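Been reading up on how secondhand toys get priced, after our town swap in September left me with more questions than answers. A few notes.

Clekmont had 106 tables this year. Small plastic stuff went for pocket change. Big wooden pieces sold in the first hour, and most of the sellers had priced them too low.

Radek Brabec has run the Kwiatkowski resale shop for 22 years. He starts at a third of the new price and takes off more for missing parts. Paint wear barely matters to him. Wobble does.

Play kitchens are the hardest to price — they're bulky, and everybody wants one for exactly two years.

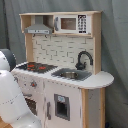
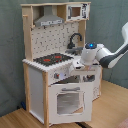
Light wood and white, with the toy range hood and the microwave up top.

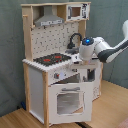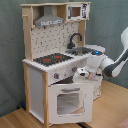

Shipping ruins the math on anything that size. I got a quote from Liltico for one box and it came to nearly the price of the toy. Local pickup only from now on.

Kelex lets you search old listings. I went through 29 of them and wrote down asking price and final price. The gap was widest on dollhouses.

Listings with measurements in the first line sold faster. Put the height, width and depth before anything else. Say if it comes apart.

Also check for recalls before you sell. Takes a few minutes and you need the model number, usually on a sticker underneath.

Next I want to look at train sets. If you've sold one lately, send me what you asked and what you got.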